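Two Grippers on Trial: What We Made of the Bunting Kit

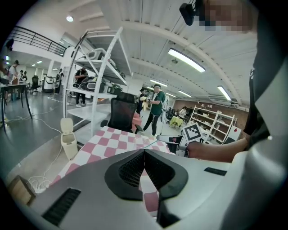 I promised in the August newsletter that I'd get my hands on the Bunting hand-held gripper kit before the year got away from us, and I've finally done it! Eight of you wrote in asking about it after Tormod Magnusson's talk, which for this newsletter is a landslide, so I've tried to cover what you asked and then some. Grab a cuppa, I've gone on a bit.

For anyone who missed the talk, the Bunting is a pair of grippers you wear and work by hand, each with its own camera, plus the software that turns what you did into something a robot arm can learn from. You do the job yourself, over and over, and the arm picks it up afterwards. Brustodlow sell it as a boxed kit, or you can rent a pair through Veswood by the fortnight, and that's how I did it because I'm not made of money.

First impressions, then. The case is lovely (latches that close first go, foam cut to the right shape, a proper handle) and the quick start card is one sheet, printed on both sides, with the charging instructions on the side you don't look at. So I spent my first evening waiting on batteries. Wenche Westerberg, who had the kit before me, had left a sticky note inside the lid saying CHARGE BOTH NOW, and I read it after I'd packed up for the night.

Setting up is easier than I feared. You print the calibration sheet, lay it flat on your table, wave each gripper over it while the app counts you down, and you're away. My first go failed, and so did my second, and the app only tells you "try again" in a cheerful green box. Better light fixed it. If your workshop is as gloomy as mine, bring a couple of lamps and point them at the ceiling so you don't get glare off the table.

Now the fingers, which is what most of you asked about. The tips are narrow and the pads on the inside faces are textured, and I'm very taken with them. I tried the sort of bits and pieces we'd all have lying around: craft sticks, a tea towel, felt pens, a packet of biscuits (opened, I'll admit, before the testing started). Thin things are where the Bunting shines. Lifting a flat stick off a table is miserable with the chunky claw on my old kit, and with these you come in low, pinch and up it comes. Passing a stick from one hand to the other took me most of a morning to get nicely, but once it clicked I couldn't stop doing it.

Cloth was more of a mixed bag. Picking up a corner is fine. Smoothing the thing out again afterwards is where you miss having a palm, and I ended up sort of paddling at the tea towel with the side of one finger. Tormod tells me there's a knack to it and that I should drag from the middle. I tried dragging from the middle. I have a very well-travelled tea towel.

A word on patterned tablecloths, as two people asked whether they muck up the tracking. Not in my sessions! I recorded on a bare bench and then on a checked cloth and saw no difference in the playback. What did upset it was me wandering off with a gripper still recording and leaning over to get my tea. The software flagged the stretch in orange and asked if I wanted it trimmed, which I thought was rather polite.

Over the rental I recorded 106 takes of the same little job, picking up a stick and handing it across. I know that sounds dull and I won't pretend it was a thrill ride by the end, though with the radio on it goes by all right. The app sorts the takes for you and bins the ones where it lost track of your hands, and I lost 15 of mine that way, nearly all from that first gloomy day. You can rescue a binned take if you disagree, but the button is three menus deep and labelled "reinstate source", so good luck finding it without me telling you. Settings, then Library, then the little arrow.

Comfort is the bit I'd grumble about. The grippers aren't heavy when you first put them on, and they are heavy after an hour. The strap sits right across the widest part of my hand and there's not a lot of give in it. Wenche has smaller hands than I do and found the opposite, that hers slid about until she wrapped the strap with a bit of foam tape. Brustodlow do sell a softer strap separately, and I reckon it ought to be in the box at this price.

Speaking of which. The full kit is $805 for the pair, case and chargers included, with the first year of the software thrown in. After that you pay yearly for the software, and I'd want that number in writing before I bought, as the fellow I spoke to gave me one figure and the email gave me another. Spare pads are sold in packs and they do wear. Mine were still good at the end of the fortnight, but I could feel they'd lost a little of their bite compared with the fresh set in the lid.

I should say something about the Derell, because someone always asks. The Derell is cheaper and it's tougher, and if you're mostly moving boxes and bottles and other things with a bit of heft, save your money and get that one. I've had mine for ages and dropped it down the back steps once with no harm done (to the gripper, the steps have a chip). But it's a one-handed tool at heart. You can buy two and link them, and I've done it, and the timing drifts until the left hand is living slightly in the past. The Bunting pair stayed in step the whole way through and that alone might decide it for you.

Support was good, by the way. I sent a grumpy message late in the evening about the green box and had a real answer by breakfast, with a photo of someone's desk lamp showing me the angle to aim for. The manual is less good. There's a chapter on mounting that refers to a diagram on a page my copy doesn't have, and the index stops at R.

Would I buy one? I've gone back and forth on this all week. For a club or a school with a few people sharing, yes, I think so, and I'd budget for spare pads and the soft strap from day one. For one person in a garage, rent it first. Two weeks was plenty of time to find out whether I liked doing the same thing over and over with a gripper on each hand (I did, which surprised everyone at home).

If you'd like a go with the rental pair, Veswood are taking names for the next round now, and they'll knock the delivery off if you pick up from the counter and mention the newsletter. Please wipe the pads before you send it back. I've left Wenche's note in the lid and added one of my own about the lamps.

Tormod has also offered to run a hands-on evening if enough of you are keen, so reply to this email and I'll pass your name along. Bring your own thing to pick up. Next time I'm looking at cable ties and labels, on which I have many opinions, and if anyone has borrowed my good side cutters could they please drop them back.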